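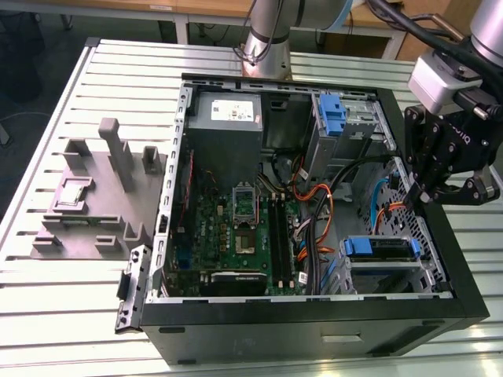 I have been in love with the insides of office computers since I was old enough to be trusted with a screwdriver, and this gallery is my excuse to go on about them. I mean the plain black towers that sat under desks for years, got kicked by everyone's shoes, and never had a window in the side or a single colored light. Take the side panel off one and lay it down and there is so much color in there! Orange, yellow and black power wires, a blue SATA cable, a thin red one running down next to the board, and then my favorite part, the bright blue latch on top of the optical drive cage. Somebody in a design office picked that blue so that a person who had never opened a computer would know where to put their thumb. I think that is wonderful, and I'll come back to it more than once.

Some background for anyone who found this page through the Wotia hobby links. The Ulska Bench is a small workshop where a few of us take retired desktops apart, clean them, sort the parts and put as many back together as we can. This year's batch was 44 towers, all of them former office machines, and we bought the lot for $95 including the trolley they were stacked on. (The trolley alone was worth it. It has brakes!) The page was last updated October 1, 2025, and the captions are mine, so blame Harriet if anything is wrong.

A few words about how we go through a tower. Outside first, with a soft brush and a cloth, then the side panel, then a good long look before anyone touches a connector. I'm strict about the long look. Cable routing in these cases is a kind of handwriting, and once you have pulled a bundle out of its clip it never goes back quite the way the factory had it. Kaiwen makes a pencil sketch of every new layout, and his sketchbook is turning into something I would happily pay for.

After that it's drives, then cards, then memory, then the processor if it's coming out. The power supply is usually last and we leave those sealed. Brackets get a tray of their own, screws go in the muffin tin, and the muffin tin does not leave the bench until the case is closed again. We had one long evening in April looking for a single standoff and I would like that to be the only one.
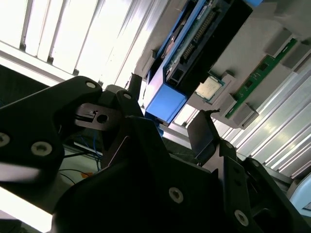 Drive carriers deserve their own fan club. The good ones need no tools at all: you squeeze, you pull, and the whole thing slides out in your hand. I like them best out of the case, where you can see how much thought went into a piece of plastic that most owners never laid eyes on. With the bright blue carrier sitting in its light gray tray you get a proper look at the circuit board inside, with the rows of little black components and the long connector strip running down it. I could look at that for ages. Against all the black and gray it really sings, and a carrier you can spot from across a room is a carrier you don't lose.

We have kept every carrier we've taken out, including the cracked ones. Haiyan has got very good at flexing the plastic back into line with warm water and patience, and the ones past saving are still useful for their pins and rubber grommets. If you have a tower with a missing carrier, write to us before you spend money. There is a decent chance we have the right one in a drawer, and we would love it to go somewhere it fits.

A note on dust, because I get asked. Brush first, air second, and hold the fan blades still with a finger while you blow. Work from the top of the case toward the bottom. The mesh panels hold on to fluff like a sweater does, and an old toothbrush beats anything sold for the purpose. Murray swears by a makeup brush for the slots and connectors and he has converted the rest of us - very soft, and it gets into corners a toothbrush can't. 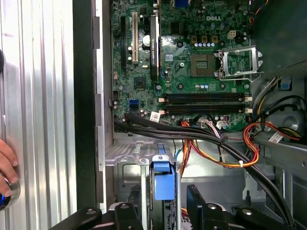

Then there is the sorting, which sounds dull and is secretly the best part of the day. Everything that comes out gets a tag with the tower number, the date and the initials of whoever pulled it. We write the tags by hand in pencil. A label printer was tried and it jammed, and then it was tried again and it jammed in a new and more interesting way. Pencil it is.

Memory goes in anti-static sleeves, sorted by type and then by size. Expansion cards stand on edge in a wooden rack that Győző built from an old record crate, and it's a beautiful object, all rounded over and oiled. Cables get wound in a loose figure eight and hung from pegs. Please don't wrap cables tight around your hand! Old insulation goes stiff and the ends take the strain, and I have seen too many that look perfect and only work when you hold them at a slant.

Screws are counted by weight on a kitchen scale. The last time we did it we were just over 3000, and that is after giving two jam jars away to the people at Trornard, who fix radios down the hall and always need the short ones.
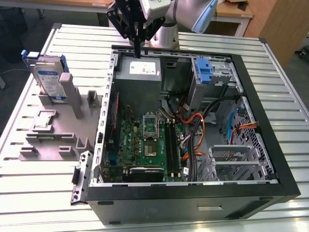 Putting a tower back together goes much faster than taking it apart, and I still get a little thrill every time the side panel drops into its grooves and clicks. Before that happens we check a short list taped to the wall. Power leads seated, front panel cable on the right way around, no cable near a fan, nothing rattling when you tip the case gently. Then a second person checks it again without looking at the first person's marks.

If you'd like to try this at home, start with the plainest office tower you can find. They are cheap, they come apart in a sensible order, and the color coding does half the teaching. You need one screwdriver, a brush, a muffin tin and a clear table with good light. Draw what you see before you unplug it. Keep the drinks on a different table (I say this with feeling).

More galleries are coming. Next up is the keyboard wall, followed by Murray's tower no. 1005, which came to us with a Cui Stationers sticker on its side and a paper clip in the optical drive slot. Questions and spare carriers are welcome at the workshop door any afternoon, just knock loudly.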